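Baubetrieb II, Skript zu Sitzung 2: Mengenermittlung und Verlust

Wer kalkuliert, rechnet mit Mengen, die es auf der Baustelle so nie geben wird. Bestellt werden 1000 Steine, verbaut werden weniger, und der Rest heißt Bruch, Verschnitt oder — im Nachtragsgespräch — »höhere Gewalt«.

Merke: Der Verlustzuschlag gehört in die Stoffkosten. Im Gewinn sucht ihn später nur noch der Chef.

Übung: Für die Halle Andton fehlen 127 Steine. Begründen Sie den Zuschlag schriftlich. »Erfahrungswert« gilt nicht als Begründung. 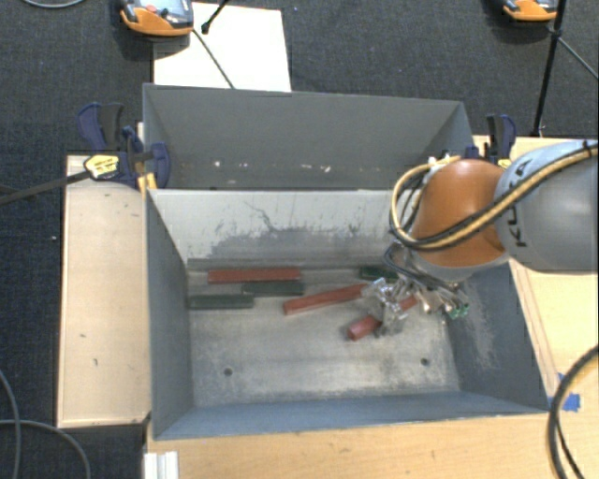
Gerätekosten bestehen aus Abschreibung, Verzinsung und Reparatur. Am Reparaturanteil wird gern gespart, bis die Innenwand so verschrammt ist wie bei der blaugrauen Metallwanne mit den roten Blöcken. Lackschäden allein mindern die Leistung nicht, wohl aber den Restwert. Abgabe bei So-yul Yeom, bitte mit Rechenweg.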